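Water to be off overnight in Clinden

Homes in Clinden will be without mains water for one night this month while a worn section of pipe is replaced under the main street. The supply will be shut at 11pm on the Thursday and should be back by 6am.

The work affects 181 properties between the bridge and the Ó Gríofa garage. A letter has gone to each of them. The pipe has burst twice since September, and the second leak closed the road for a day.

Philomena Nic Aodha, who chairs the residents' group, said people had asked for the work to be done at night so that shops could open as normal. "We can manage one night," she said. "We couldn't manage another week of traffic lights."

Bottled water can be picked up from the hall until 9pm. Households are also advised to fill a kettle and a clean basin before the supply goes off, and to run the cold tap for a few minutes in the morning if the water looks cloudy.

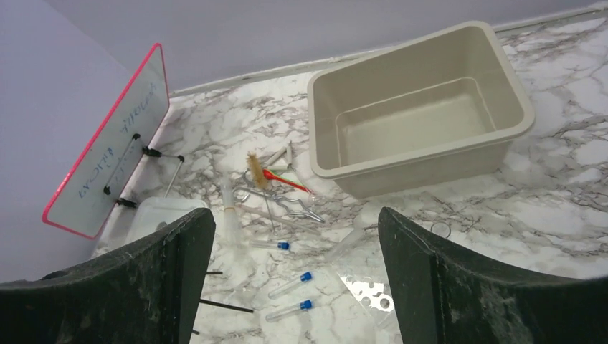
Parking

There will be no parking on the main street from 8pm. The hall car park has 40 spaces and will stay open all night.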